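Torvik snack caddy, white, two compartments
Reviewed by Declan Tomoana

I bought this to replace a cardboard box that had gone soft at the corners. We keep a lot of packets in our house, mostly foil bags and small plastic trays, and they had been sliding about on the pantry shelf for years.

The Torvik is a plain white plastic tub with an open top, rounded corners and a divider down the inside. It cost 13 dollars. I looked at the Dalberg as well, but that one has a lid and I knew the lid would end up in a drawer.

Packets and caddy on the table:
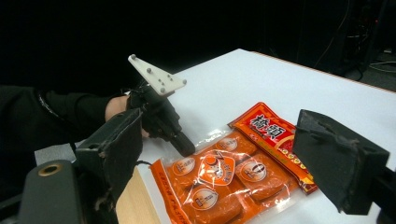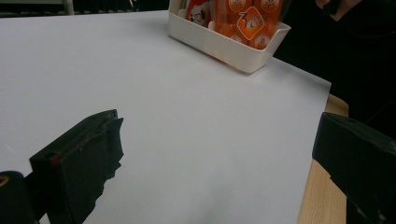
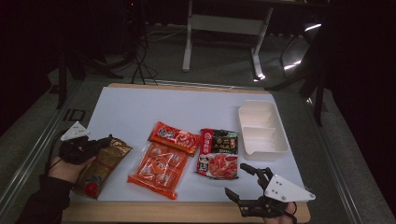
It holds less than I expected from the listing. The larger trays have to stand on end, and they stick up well above the rim. I don't mind that, as I can read the front of the packet without pulling it out, but anyone with low shelves should measure first. My gap is 26 cm and that is enough.

The divider is fixed. I would have liked to move it over a little, so that one side took the bulky packets and the other the thin ones. Small loose things do drop to the bottom and get lost behind the bigger ones.

Cleaning is easy. Soy sauce leaked in it in July and it wiped out with a damp cloth – no stain and no smell. The plastic flexes a bit if you lift it by one end when full, so I use both hands.

I've had it for 8 months now and there are no cracks. I would buy a second one for the freezer, though Murray tells me the Pramex version is deeper.

Four out of five.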